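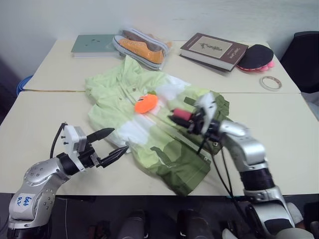
四月的Zudstead还冷得要穿外套，Brabec旧货铺倒已经开始换季了。我昨天下午路过，本来只想进去躲一会儿风，结果待到快打烊才出来，手里还多了两本书（家里那位看见了，什么都没说，把书架最下面一层腾了出来）。所以这条消息先写给住在附近的各位：Brabec的春季换物从现在开到月底，衣服、鞋、书、毛绒玩具都收，地方还是老地方，37路公交终点站下来，过马路，洗衣店隔壁那扇绿门。

先说规矩，跟去年不太一样。去年是拿一件换一件，大家在门口比来比去，说我这件呢子大衣怎么能换你那条围巾，吵倒没吵，就是累。今年店里改成了发纸条：东西交上去，店里看过，给你写一张条子，上面写着"衣""鞋""书"或者"杂"，你凭条子去对应的架子上挑。想跨类换也行，比如拿衣服换书，跟柜台说一声就好。条子当月有效，可以给别人，我就亲眼看见一个小姑娘把"鞋"条塞给了她奶奶，自己跑去翻玩具筐了。

管衣服这一摊的是Asuka Nagano。她以前在干洗店做过好多年，看衣服特别快，领子翻一下，袖口翻一下，里衬摸一把，心里就有数了。我跟她聊了好半天，主要是聊外套，因为这个季节送来的多半是外套，而且多半是团成一团塞在袋子里拿来的。她说薄外套最难伺候，尤其是拼色的，浅绿配深绿那种，看着清爽，可浅的那块脏了特别显，深的那块褪色了也特别显，两头不讨好。哎呀，我身上那天穿的正好就是一件浅色的，赶紧把胳膊肘往后藏了藏。

她教了我一个摊外套的办法，我觉得值得抄在这里：

- 先把口袋掏空，里外都掏，内袋别忘了。
- 整件铺开，门襟朝上，领子先别管，让它堆着。
- 按扣从下往上一颗一颗扣，扣到胸口再去理领子。
- 袖子往中间折，下摆往上折，折完用手掌压一压，别用力捋。

为什么领子要留到后面？我问了。她说你先理领子，后面一扣扣子又歪了，白理。我回家试了一回，还真顺手，就是我家那件的按扣有一颗扣不上，跟叠法没关系。

说到掏口袋，这可是店里的一大乐子。去年他们掏出来过电影票、晾衣夹、没拆的喉糖，还有一只橘黄色的小毛绒，从一件大人的外套里掏出来的，也不知道是谁家孩子塞进去的。在柜台上放了整整一个夏天，没人来认，后来给它定了个去处：坐在收银机上头，不换，谁拿书条来都不换。我昨天专门看了一眼，还在呢。所以各位交衣服之前先自己翻一翻口袋，要是家里有小孩，再多翻一遍。

鞋今年也有新要求。帆布鞋最多，也最容易出岔子，左脚在这个袋子，右脚在那个袋子，到了架子上就成了孤儿。Ruairí Daly负责收鞋，他的要求很简单：一双鞋装一个透明袋子，鞋带系在一起也行，但袋子一定要透明的，免得大家为了看一眼把袋子全拆了。鞋底请先刷过。他原话是"我不介意旧，我介意泥"，说的时候手里正拿着一只沾满泥的登山靴，送鞋来的那位大哥脸都红了，当场借了刷子到后院去刷。刷完还挺好看的！后来被一个学地质的学生换走了，两个人在门口聊了好久哪条山路能走。

家里没有透明袋子的，可以去街口的Gasano杂货铺要，他们答应月底之前给来换鞋的人留一些，报Brabec的名字就行。我去问过，柜台的阿姨说有是有，但别一次抓一把。

书呢，我的软肋。今年书的样子比往年杂，硬壳的居多，好些是老人家搬家清出来的，封面上贴着纸签、题着毛笔字的那种也有人送。这类书店里一般不急着上架，先放在后面长桌的靠墙一边，等懂的人来看一看，怕里面夹着信或者照片。前一阵就从一本园艺书里抖出来一张全家福，背面写着名字，绕了几个弯还给人家了。还有一些布面、灰扑扑的小册子，没书名，翻开才知道是什么，有人专挑这种，说像拆礼物。我这回换的两本里就有一本是这样，回家一看，是讲怎么养蜂的。我住三楼，没阳台。照看不误。

长桌顺便说一句。Brabec后屋原来那张圆桌太小，摊开一件大衣就没地方放别的了，今年他们改成了两张桌子拼在一起，中间有条缝，小东西容易滚过去卡住，纽扣啊、针啊什么的。Nagano说打算缝一条布搭在上面，我说我来缝，说完就后悔了，不过话都出口了，这周得把它弄出来。要是哪位手里有浅色的厚棉布，长一点的，请拿来给我，我请你喝茶。

再说钱的事，常有人问。换物本身不收钱，条子也不收钱。门口有个铁罐，愿意放就放一点，去年秋天那一场攒下将近1000块，拿去换了后屋的灯管，又给试衣间装了一面像样的镜子。从前那面镜子大家都记得吧，照谁都矮一截，我有回照完差点把一条挺好的裤子放回去。这次罐子里的钱打算用来修后门的台阶，下雨天那块砖一踩就翘，溅一裤腿水。

Sovley裁缝店今年也来帮忙了，每天下午三点以后，他们的师傅会在窗边坐一会儿，换拉链、补按扣、锁个边都可以，材料费自己出，手工不收。我看他补一件雨衣的口袋，针脚细得我要凑到跟前才找得着。排队的人不少，想补东西的尽量早点到，大件的羽绒服他不接，说飞一屋子毛，上次收拾到半夜。

几样东西店里不收，我照着门上的纸抄一遍：贴身衣物、枕头、缺页的书、有电池的玩具、开过封的鞋油。电池玩具这条是新加的，起因是有只会唱歌的鸭子，半夜在架子上自己唱了起来，楼上住户受不了了。毛绒玩具可以，但请先洗过晒干，掉了眼睛的也可以送，Sovley的师傅说他有一盒黑扣子，正愁没处用。

还有一件小事，算我替柜台说的。请别在最后十分钟拎着大包来。他们关门以后还要把当天收的衣服一件件摊开、翻口袋、叠好，鞋配成对，书擦一遍再上架，我昨天跟着叠了一会儿，腰都直不起来，人家天天这么干。早上刚开门那阵子人最少，最适合慢慢挑，也最适合抱着一大包来。带孩子的可以坐到童书架那边去，地上铺了垫子，靠垫是新换的套子，黄格子，可软了。

挑衣服的人也有份差事：试完了请挂回去，或者放到长桌上，别搭在椅背上。我见过一件挺好的风衣在椅背上搭了一下午，大家都以为是别人的，谁也没敢碰，等到快关门了才知道是架子上的。那件后来归我邻居了，穿着正合身，她昨天晚上还穿着在楼道里走了两个来回给我看。

春天这一场结束以后，没换出去的厚衣服会装箱存到秋天，薄的接着挂。箱子还缺一些，结实的纸箱、带盖的收纳箱都要，搬家剩下的最好，放在绿门里面靠左手的墙边就行，有人在的时候打声招呼。秋天那一场什么时候开还没定，Daly说得看后屋的漏水修得怎么样。

地址和时间都写在绿门上，没有电话，别打洗衣店的，洗衣店的老板已经替他们接了一年的电话了。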